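Last updated: November

Notebook, teleop bench, Friday

Basket task, second day on it

Good day! Writing this up before I lose the details, because a few things clicked this morning and I want whoever takes the rig next to get the benefit.

Started at 8:40 with the gray leader handles. Warmed up on free motion until the follower stopped feeling like somebody else's arm. I still need longer for this than I'd like, and I can tell from the logs that my first few demos of any session are jerkier than the rest. From now on I'm throwing the warm-up ones away instead of arguing with myself about whether they're good enough.

The task as written on the Ristutora sheet: pick the basket up by the rim, carry it, set it down again at the new spot, let go, back off. One arm only. It sounds like nothing, and then you try it with a woven thing that has a thick braided edge and you find out how much your own fingers have been doing for you all these years.

Plan was 30 demos. Got 19 I would keep. More on that further down.

Wrist view

Spent the first hour on the wrist stream, and I'm glad I did. I'd been driving mostly off the head view and treating the wrist view as a bonus. But the policy gets both, so I want to know what the wrist really shows at each stage of the task. I went through the recordings a stage at a time and wrote down whether I, as a person, could tell from the wrist view alone where the hand was.

Close to the rim: yes, easily. Wonderful view of the braid, lots to hold on to.

In transit with no basket in the fingers: not much at all. Plain pale gray, one thin dark line running through on the diagonal, one little smudge. I could not tell you from that which way to move. 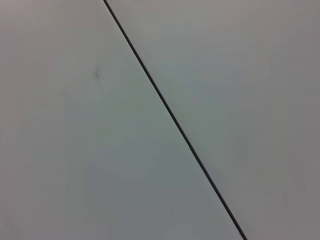

Things to change on the wrist side

1. Keep the approach path the same shape every time. If the wrist has little to look at on the way in, then at least let the little it has come in the same order.

2. Slow down over the last stretch before contact. I was rushing it. At a lower speed the rim comes into the wrist view with plenty of time to correct, and the correction gets recorded, and those corrections are the most useful part of the whole demo!

3. Don't park the arm between demos with the hand up against something blank. Start pose should have at least part of the task in the wrist view. I moved the start pose and saved it as "basket start b". Please use b, the old one is still in the menu and I haven't had the heart to delete it.

4. Check focus at the start of the session. Close up, everything goes a bit soft. I don't think it matters for this task but I'd like a note of it each time so we can compare.

Grasp

This is where the fun was. Yesterday I kept going for the middle of the long side, which is what I'd do with my own hand. The basket then swings around the grip point and you spend the whole carry chasing it. Today I went for the rim out near the corner and accepted the tilt. The basket hangs at an angle and looks a bit silly, but it hangs at the same angle every time, and I can plan the set-down around it. Huge difference in how calm the carry feels.

Grip depth matters more than grip force, I'm now fairly sure. Jaw well over the braid and then close gently. When I only caught the outside of the roll, the rim crept in the jaws during the carry and the basket ended up at an angle I hadn't chosen. I lowered the force limit by two notches after demo 12 and lost nothing by it. The haptics on the Gundura handles are just good enough that you feel the braid settle, a small soft bump, and once you've felt it you know what you're waiting for.

Carry

Up first, then across. I was cutting the corner yesterday (up and across together, because it feels smooth and clever) and the low end of the basket came far too close to the table. Lift until the shadow under it goes soft and spread out, then move. I use the shadow as my height gauge now, and it works better for me than the number on the screen, which I never manage to look at in time anyway.

The small round cup with the orange-red stuff in it stays out on the left side of the table. It's part of the task, the basket has to travel without going near it. I kept it in one place all morning. Next session it should move, otherwise we'll train a policy that avoids one patch of table and has never given a thought to cups.

Speed: moderate. There's some blur on the weave in the head view at the pace I like best. I tried a slower set afterward for comparison, tagged "slow" in the session notes. Would love to see whether the training run cares. My bet is that it doesn't, but I've lost that kind of bet before.

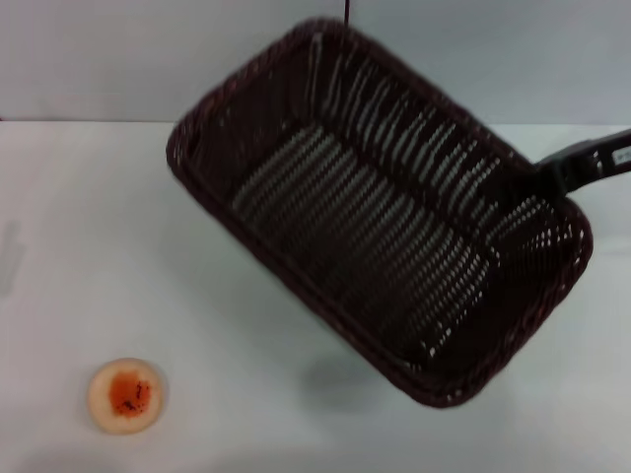

Reply from the Ruchti bench, pasted in here so it stays with the entry: we'd be careful about that corner grasp. On our side the corner looked great in the demos too, and then the policy learned to go for whichever corner was closest to the arm, including with the basket turned so that the nearest corner was a terrible choice. Could you record a set with the basket rotated before you commit? And please keep the failed ones. We found the recoveries after a slipped rim were worth more than a pile of clean carries.

Fair point on both, and I hadn't thought about the rotation. All my demos today had the basket starting at more or less the same heading. I'll do a rotated set next time with the start heading drawn from the random list and not from my own idea of random (my own idea of random is three positions, I checked).

On the failed ones, I went back and un-deleted them. That makes 11 that I'd written off, and looking at them again with recoveries in mind, several are lovely. In one the rim slips, I stop, lower, regrip deeper and carry on, and the whole thing is maybe the clearest piece of teaching in the set. So the folder now has two groups, "clean" and "messy", and I take back what I said at the top about keeping 19. All 30 stay, apart from the warm-ups, which were never counted.

Set-down

Still the weak part. With the basket tilted, the low end touches first and then you have to roll it down flat by rotating the wrist while you lower. My hands do this fine on the leader side, but the follower lags a little and the last bit comes down with a drop. I tried three ways of doing it:

Lower until the low end touches, pause, then rotate. Most reliable, looks robotic (ha).

Lower and rotate together. Prettiest when it works. It worked less than half the time for me.

Level the basket in the air first, then lower. The wrist runs close to its joint limit and I got the warning beep twice.

Going with the first one. The pause also gives a nice clear marker in the data for where one phase ends and the next begins, and that will make the cutting a lot less painful.

For next time

Rotated starts, from the list.
Move the cup.
Ask Cisico about the follower lag, whether there's a setting or whether it's just how it is.
Re-run wrist calibration, it's been a while.
Second operator for at least some of the set. Right now the robot is going to learn my habits and only mine, and I have a lot of them.

Stopped at 12:15, arm back at start b, handles on the charger.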